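Do expensive sheets really sleep cooler? My month with the Ferkar set

Every February I get talked into something. Last year it was a lamp that was meant to wake me up gently. This year it was sheets. My friend Tímea Jakab came back from a weekend away saying she had slept in Ferkar bedding and that it had changed her life, and I have heard Tímea say the same of a melon.

Still, I sleep badly and I sleep hot, so I went and looked. The Ferkar site says 1209 thread count in very large letters. I have always been suspicious of that number. There are only so many threads you can fit into a square inch of cloth before you run out of inch, and the usual way around it is to twist several thin strands together and count each one. You can get to any figure you like that way. I wrote and asked how they count theirs. I got a very friendly reply about craftsmanship.

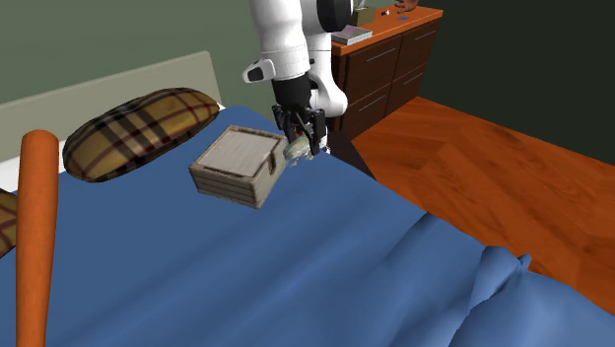

The price was the other thing. A queen set was 69 dollars "down from" a much bigger figure, with a clock ticking on the page. I left it overnight and the clock had started again by breakfast. I bought it anyway, so feel free to stop trusting me at this point.

What I wanted to know was pretty simple. Would I wake up less? I kept a notebook by the bed for 33 nights, swapping between the Ferkar set and my old plain cotton ones from Eledard, which I have washed so many times that the label is blank. I wrote down when I woke up and whether I had kicked the covers off. Mekdes Workneh, who reads this blog and teaches statistics, has already told me that this proves nothing, that I knew which sheets I was in, and that I should have had someone else make the bed with the lights off. Fine. She is right, and I live alone.

For what it's worth, the notebook shows no pattern I can find. My worst night was in the new sheets and so was my best one. The worst was a Saturday when I had eaten late and argued with my brother on the phone, and I don't see what a sheet could have done for me there.

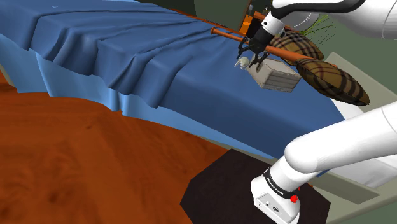 The "cooling" claim bothers me more. A sheet can let heat out or hold it in, but the Ferkar leaflet talks as if it had a little fan in it. Mine felt cool for a minute when I got in. So do the old ones. After that I was as warm as ever, and if anything the tighter weave felt a bit stuffy by 4 in the morning.

They are soft, I'll give them that – softer than the Eledard ones were when new, as far as I remember. Whether they stay soft is a question for next winter. I'm keeping them, mostly out of laziness about the return form, and I've turned the heating down at night. So far that has done more for me than the sheets did.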